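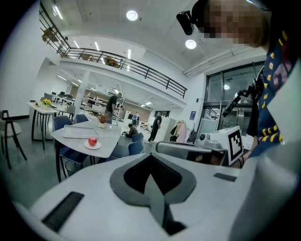
Small shop, small newsletter: what we learned at Lillmont

1/ We've just sent our fourth email newsletter at Lillmont and I'm so pleased with it I have to tell someone! 103 readers, all people who asked to be on the list.

2/ Biggest change was the subject line. We used to write "December news" (yawn). Now we say what's inside, in 7 words or fewer.

3/ Also moved it from lunchtime to early evening. Replies came in while I was still washing up!

4/ We use Flokon to send it. The free plan does us fine, though the picture tool is a bit fiddly.

5/ The Zivstead branch wants to try one too, so we're swapping notes over some 2 cups of tea each. Lovely bunch.

6/ If you run a list, what time do you send yours? Would love to compare.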